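Friday, December 22, 2023

Last day at the station before the holiday break, and I'm writing this on the couch with my shoes still on. We had the meeting at four. The owners are dropping the local evening show in the new year and we'll carry the feed out of Fahy instead. I sort of knew. Tamara had been taking her mugs home two at a time since September!
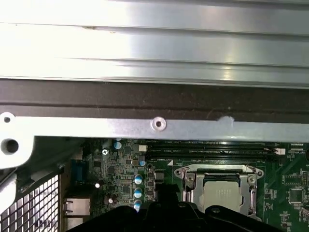 Category: Work stuff

So, who stays and who goes. Tamara Horobets keeps the morning slot. Melati Santoso was offered weekends (she hasn't said yes, and I wouldn't either). Prasetyo's out, after all those years of driving to every council meeting in Plutard with that awful thermos rolling around in the back seat. I stay on for now, writing 60-second news breaks, 8 a day.
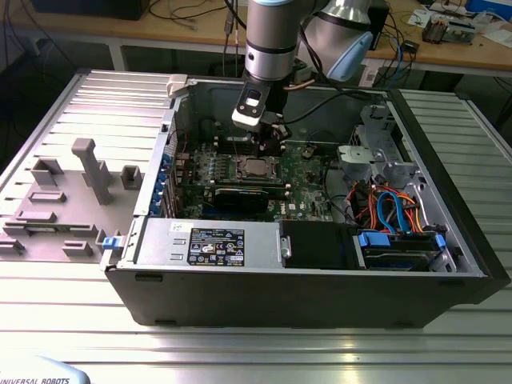

He took it better than I did. He shook hands with everybody, even the guy from head office, and then asked if he could keep his headphones. I went and sat in the stairwell for a bit.

We did the last show anyway. Izzati had set up the phone lines for goodbyes and we got almost 200 calls and messages, one from a lady in Menum who's been listening since her kids were small – they're both married now. Melati read hers out and had to stop halfway, so I went to the weather early.
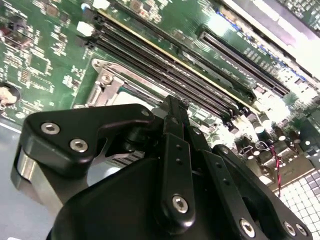 2 min read

Afterward we all went for noodles and told the old stories, the flood one, the goat one, the night Sulastri Sopacua read the wrong town's election results with total confidence. I laughed so hard my eyes ran.

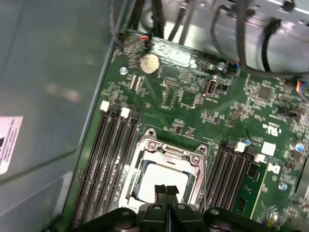
Prasetyo thinks he might start a podcast about the council. I said I'd edit it for free, and I meant it, though I'll need to learn how. He's coming over after New Year's to talk about it. I should buy coffee.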